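Opening a Seasonal Cabin: Water, Heat and Kitchen Notes

These notes apply to small lodges and rental cabins that stand closed through the winter and take their first guests in June. Allow 2 days per cabin if the plumbing was drained in the fall.

Water supply

Close every faucet before the main valve is opened. Open the main a quarter turn and let the lines fill slowly, then check each joint under the sinks with a dry paper towel. A drip that persists after 8 minutes needs a new washer.

Cabins on the Hladun well have a 110-gallon storage tank. Drain the first fill completely and refill before any water is used for cooking. Replace the sediment cartridge at the same time and write the month on the housing in marker.

Water heater

Do not switch on an electric heater until the tank is full. Run the nearest hot faucet until the flow is steady and free of air, then restore power at the breaker. Open the relief valve briefly and confirm that it closes again.

Kitchen surfaces

Wipe countertops and tables with warm water and a little dish soap, then rinse with a clean cloth. Clinar concentrate is suitable for sealed surfaces at the dilution on the label. Keep it off bare wood and unsealed stone – it leaves a dull patch that has to be sanded or polished out.

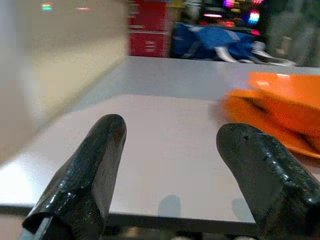

Refrigerator

Leave the door propped open while the interior dries. Vacuum the coils before plugging the unit in and keep a hand's width of clearance behind it. Load food only after a thermometer on the middle shelf has held 40°F or below overnight.

Mattresses and bedding

Stand mattresses on edge near an open window for an afternoon. The Flerkelance cabins sit close to the creek and usually need a dehumidifier as well. A Pluro unit rated at 775 watts should have its own outlet, with no extension cord. Empty the bucket morning and evening.

Wash blankets that were stored in plastic tubs. Those kept in cotton bags can be aired on the line and put straight on the beds.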